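Paid testers wanted: drive a simulated robot around a house that isn't yours

Kendeck is reviewing Liminano, a home robot simulation kit that lets you steer a two-armed robot through a virtual house and record what you did. We've had our own people on it since May. They know where all the buttons are now, which makes them useless for finding out whether the buttons are in sensible places. We would like some strangers, please.

What you'll be doing

You sit in a chair at our Drarby office and work through a set list of household tasks with a pair of hand controllers. Most of them are the sort of thing you'd do half asleep at home. Getting a gripper near a door, for instance, which will take up more of your first morning than your dignity might like. 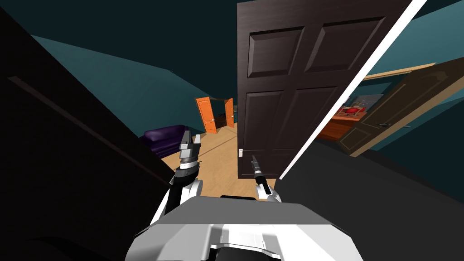

Do I need to know anything about robots?
Experience with robots, games or programming is neither needed nor especially wanted. If you can follow a written instruction and tell us when it's badly written, you're qualified.

After doors you move on to picking things up and putting them down. The left and right grippers are separate controls, and your hands will have opinions about which is which. Every attempt gets saved, including the ones you'd sooner forget. Please don't restart a task to tidy up your record. The messy attempts are what we're paying for.

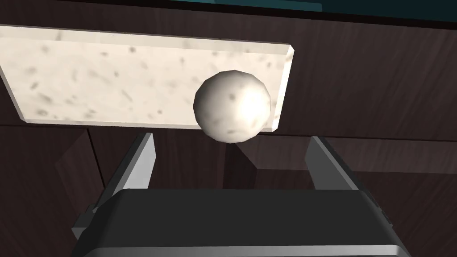
What you get

$200 per session, paid within the fortnight. Sessions run three hours with a proper break, and you can book up to four. There's tea, coffee and a biscuit selection that has been criticised in earlier feedback forms. Parking is free if you don't mind the gravel.

What we ask of you

You should be 18 or over and comfortable looking at a screen for an hour at a stretch. The view from the robot can sit at quite a lean, so if tilted pictures make you queasy, this may not be your gig. 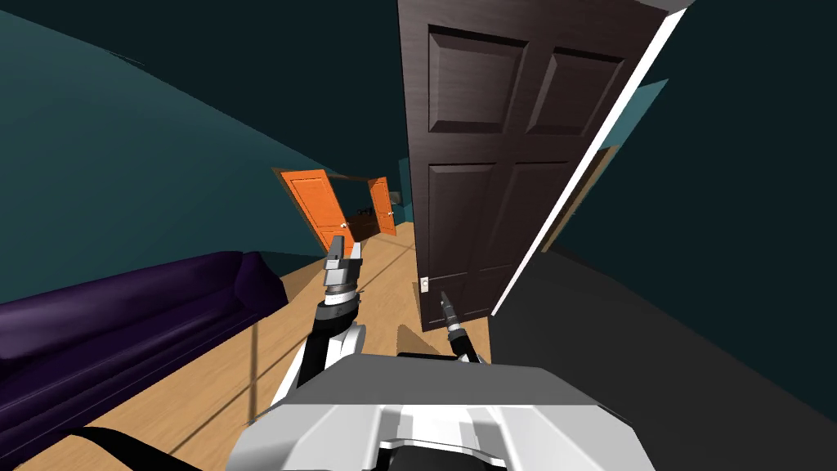
You'll also fill in a form after each task, and we do read them. Blunt is fine. "I hated the left arm" is fine too, though we'll ask you to say a bit more. Kendeck doesn't sell Liminano and has no stake in whether you like it. Our findings go into a written review for the Yordanov buyers' guide, with your name left out.

How to apply

Send a short note through the contact form quoting reference 1497. Tell us which hand you favour, when you're free, and one household gadget that has let you down. No résumé, please. Applications close 29/07/2026 and we'll reply to everyone, even if it's only to say the chairs are full.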